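Sim-only grasp scoring: does the wrist view help or just leak the answer?
Board: Manipulation / Methods and results
Started by korthorpe_lab, 2018-03-06

korthorpe_lab
We have been comparing two ways to predict grasp success in simulation before the gripper closes. Method A gets the room view only. Method B gets the room view plus a close view from near the gripper. Same arm, same parallel-jaw gripper, same living room, small objects dropped on the couch at random poses.

Total episodes 1837. We held out 1257 of those for training and the rest for test. Sorry, worded that badly: 1257 are training, the rest are test.

Short version of the result: B beats A by a wide margin on long thin objects and by almost nothing on flat ones. I would like to hear whether people think the comparison is fair. Two views below, both with the same black and blue object.

1. Room view. Method A has to make its call from this kind of picture, with the fingers open and still clear of the cushion. 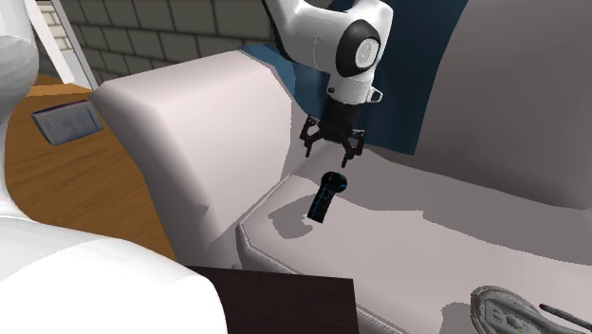

2. Close view. Only Method B gets this one. Look at how much more of the object you have to work with. The blue ribs along the side barely register in the room view, and from here you can see the slots between them and the seam where the body narrows.

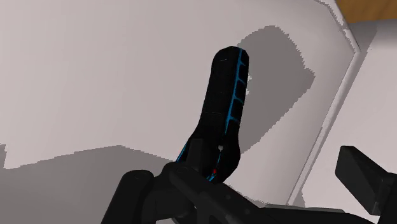 3. Labels. Success means the object is still between the fingers after a lift and a 90 degree wrist turn. Four seeds per method.

Code is a fork of the Woneo branch. I can post the config if anyone wants it.

b_piatek
What is the resolution on the close view? Those shadow edges are stair-stepped. If the network is picking up on the shadow map, you will get a nice number in sim and nothing on hardware.

korthorpe_lab
Low. We turned the shadow quality down to get through the episodes faster. Both methods use the same renderer settings, so I don't think it favors B.

b_piatek
Same settings, different effect. In the room view the shadow under the object is a small soft patch. In the close view it covers a big part of the background. B has a lot more shadow to learn from than A does. Turn shadows off and run both again.

Hurnholm
I don't agree with Bogumił here. Shadows are real information about height above the surface. If you strip them out you are testing a different problem. Randomize the light direction and leave them in.

b_piatek
Randomizing is fine too. My complaint is that right now it's one light from one side in every episode, unless I'm misreading it.

korthorpe_lab
You're reading it right, the light is fixed. I'll queue a run with random light and one with no shadows.

woldegiorgis
Different question. When is the close view captured? In that second picture the gripper is right up against the base of the object. If some of B's inputs come from that late in the approach, B is partly seeing the outcome. A should get a room view from the same time step or the comparison doesn't mean much.

korthorpe_lab
Both are supposed to be taken at the same step, before the close command. The two pictures in my post are not a matched pair, I picked them to show the viewpoints. I can see how that is confusing.

woldegiorgis
"Supposed to be" – please check it. We had an off-by-one in our logger last September and it gave us a result very much like yours. Good on long objects, flat on everything else.

Auður Hauksdóttir
I would also report the long objects by angle. In the room view the thing lies diagonally across the cushion, which is a fairly easy approach for that gripper. I'd guess A falls apart mostly when the object points straight at the camera. If so, a second room camera would close most of the gap and you wouldn't need anything at the wrist.

Hurnholm
A second fixed camera is not free either. Somebody has to calibrate it.

Auður Hauksdóttir
Once. Wrist mounts get knocked all the time.

Hurnholm
Not in my experience, but ok.

korthorpe_lab
Checked the logger. The close view is written one step later than the room view in every episode. It's still before the close command, but woldegiorgis was right that they don't match. I'm regenerating the test split first and will split the long objects by angle when I do. Please treat the numbers as on hold until then.

b_piatek
Fix the light in the same pass if you're rendering everything again anyway.

korthorpe_lab
Will do. Config is going up tonight.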